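Washing old handwoven table runners - machine or no?

33 comments | Print this thread | E-mail to a friend

montoya_mom
My aunt moved into a smaller place in March and I came home with a box of her woven runners and cloths. They smell like a basement. I'm scared to wash them because I don't know what the dyes are, and the one time I washed something of hers (a red pillow cover, I was 19) I turned a whole load of towels pink. She says "just wash them, they're cloth" but she also irons with a brick of a thing from before I was born, so. What do you all do?

Lorenz Ammann
Cold water, bathtub, a little plain dish soap. Don't wring. Roll it up in a towel and press, then dry flat. I've done it this way since 2000 or so and have only lost one piece, and that one had moths in it anyway.

fringe_benefits
I'm going to disagree with the bathtub. Wet weaving is HEAVY and people haul it out by one corner and stretch it crooked. A mesh bag on the delicate cycle is easier on it than most hands are. I run all mine that way, cold, lowest spin.

Lorenz Ammann
So don't haul it out by one corner?

fringe_benefits
Lorenz, I have a bad back and a top loader. We work with what we've got lol

Deisy Londoño
Before anybody gets anything wet, test the dyes! Dampen a white cotton rag, press it on each color for 2 minutes, and look at the rag. Do every color, even the boring ones. I had a navy that behaved fine and a mustard yellow that went everywhere. If you get color on the rag, stop and air it outside in the shade for a few days. For a basement smell that may be all you need.

montoya_mom
Deisy thank you, that I can do. Does vinegar set the dye? My neighbor swears by it.

Deisy Londoño
Not once it's already in the cloth, no. I know everyone's grandma did it. It can help with smell, but I wouldn't count on it for color.

camero_kate
My grandma did it and her reds are still red - just saying.

Deisy Londoño
They were probably good reds to begin with, Kate!

camero_kate
Fair. I'm still doing it.

fringe_benefits
Also check the edges before you wash. If there's a sewn-on binding it might shrink more than the weaving does, and then the whole thing ruffles like a lasagna noodle. Ask me about the $50 runner from the Jalovari market. Or don't, I'm still mad.

montoya_mom
Ok, update. I did the rag test on four of them and three came up clean. The fourth left a little orange, so it's hanging on the porch. I'm starting with the banded one that has the black edging, bathtub style (sorry fringe). Got it on the table now and I'm going over the binding for loose stitches first.
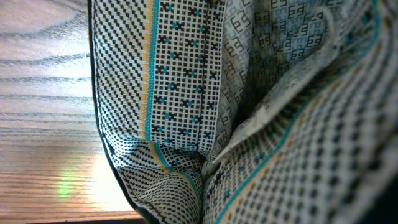
RELATED THREADS

Getting candle wax out of linen (Fomton wax remover, yes or no?)
Storing wool without mothballs
Ironing fringe - am I the only one?

Contact us | Copyright | Back to top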